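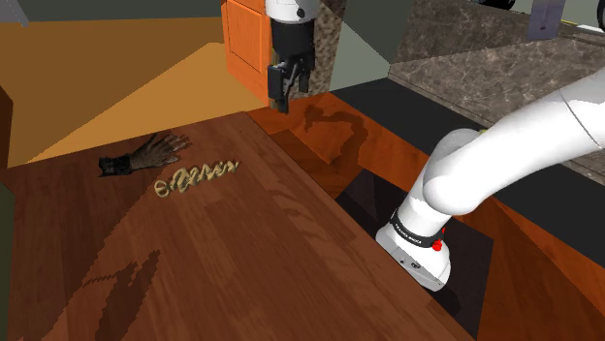 Why does the label printer feed a blank label after every printed one?

The label length set in the driver is longer than the label on the roll, so the printer runs past the gap and carries on to the next one. Set the length to match the roll, then run the media calibration from the printer's own menu.

Ticket 2929
Opened: 2022-08-11
Site: Tundstead, dispatch office
Reported by: Shagufta Paracha
Assigned to: Naheed Afridi
Priority: normal
Status: closed

Shagufta Paracha
The shipping label printer by the back door has started skipping. It prints one good label, then a blank, then a good one. It was fine yesterday. I turned it off and on and changed the roll, same result. We are wasting half a roll on the Killska orders. The other printer at the front desk is fine, but it only has the small labels.

Naheed Afridi
Thanks. A few things to check before I connect:
Is it the same when you print from the order screen and from a plain document?
Are the new rolls from the same supplier as before?
Does the light on the front blink, or is it steady?

Shagufta Paracha
Same from both. Light is steady green. The rolls are from Garrido, same as always, but the box looks different. The old one had a blue stripe and this one has a part number ending in 7 where the old one ended in 4.

Naheed Afridi
Connected to the dispatch PC. Driver is current and the queue is clear. Stock name is "Ship Large". Printed a test page from the driver and got one good label and one blank, so the order software is ruled out.

Please measure one label from the new box, top edge to bottom edge, not counting the backing paper. If there is an old one left, measure that too.

Shagufta Paracha
New one is 10 mm shorter than the old one. I held them together to be sure. The width is the same. I had an old one stuck to the side of the filing cabinet.

Naheed Afridi
That explains it. I made a new stock called "Ship Large Short" with the shorter length and set it as the default for this queue. I left the old stock in the list in case the long labels come back.

Now on the printer, please:
1. Close the lid with the new roll loaded.
2. Hold the feed button until the light blinks twice, then let go.
3. Wait. It will feed several labels and stop.
4. Press feed once. It should move exactly one label and stop at the gap.

Shagufta Paracha
Did that. Step 4 stops at the gap now. Printed the first Killska order and no blank, but the barcode is very close to the bottom edge and the last line of the return address is missing.

Naheed Afridi
The template was drawn for the longer label. Passing to Renata for the template change. Until it's done, use the plain address layout, which fits.

Renata Maldonado
Moved the barcode up and took the empty line out from under the carrier logo. Saved as a new version so Wirnside can keep using the old one with their long labels. Please print a batch and scan a few with the handheld.

Shagufta Paracha
Printed 30. No blanks, all the text is there, and every one I scanned was read the first time.

Naheed Afridi
Asked Jean Chisholm in purchasing which size is on the standing order. She says Garrido dropped the longer label in July and sent a notice to the old purchasing address. Wirnside will get the short ones when their current stock runs out, so I've opened a separate ticket for their queue and linked it to this one.

Closing.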